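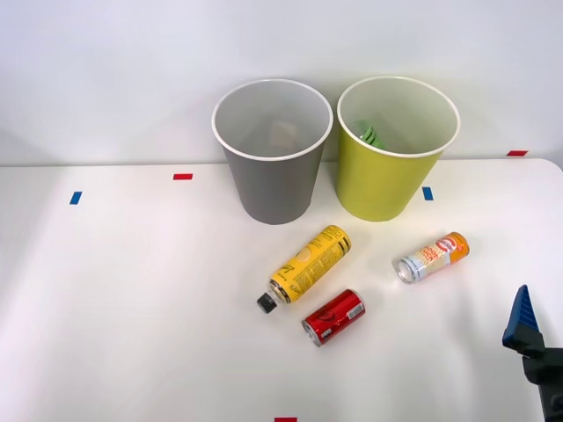
Figure 3. Two sorting bins with mixed beverage containers on a white tabletop.

3. Setting up a two-bin sorting point

3.1 Before you start

The Vaher tabletop bins are intended for dry packaging and drinks containers only. Each bin has a round opening with a white rim and tapers toward the base. The two bins in a set are the same shape and size; body color is the only means of telling them apart until labels are fitted. Figure 3 shows a gray and yellow-green set.

Assign one waste type to each color and enter it on the site sheet. The default assignment is:

Gray — paper and card
Yellow-green — plastic bottles and plastic packaging

Sites may reverse the assignment. Use the same assignment in every room on a floor.

3.2 Placing the bins

1. Choose a flat, level surface against a wall.
2. Wipe the surface and let it dry.
3. Stand the bins side by side toward the back of the table. Rims may touch but must not overlap.
4. Keep the area in front of the bins free for setting down containers before sorting.
5. Fit one label to the outside of each bin, below the rim. Press for 10 seconds.

NOTE: Labels are supplied in rolls of 100. Reorder under the name Fanitz, stating the body color.

CAUTION: Do not place the bins on a heater or within reach of a hot plate. The bodies will deform.

3.3 Sorting

1. Lay out the containers in front of the bins.
2. Empty any remaining liquid into a sink.
3. Remove caps if your collector requires it. Leave printed labels on bottles unless told otherwise.
4. Place each container in the bin for its waste type, base first. Do not throw.
5. Look down into both bins. Move any item that is in the wrong one.

NOTE: Crumpled card and paper tend to settle low against the wall of the bin, where they are hard to see from the front. Check from directly above.

CAUTION: Do not reach into a bin that may contain broken glass or cut metal. Tip the contents onto a tray.

3.4 Emptying

Empty each bin when the contents reach the underside of the rim — earlier if an item stands above it. Bins without liners should be rinsed weekly with lukewarm water and dried upside down. Solvent cleaners dull the finish and lift the label adhesive.

Liners are optional. If used, fold the edge over the rim and trim the excess. Part 112 fits both colors.

Section revised September 11, 2022. Checked by Signe Toft.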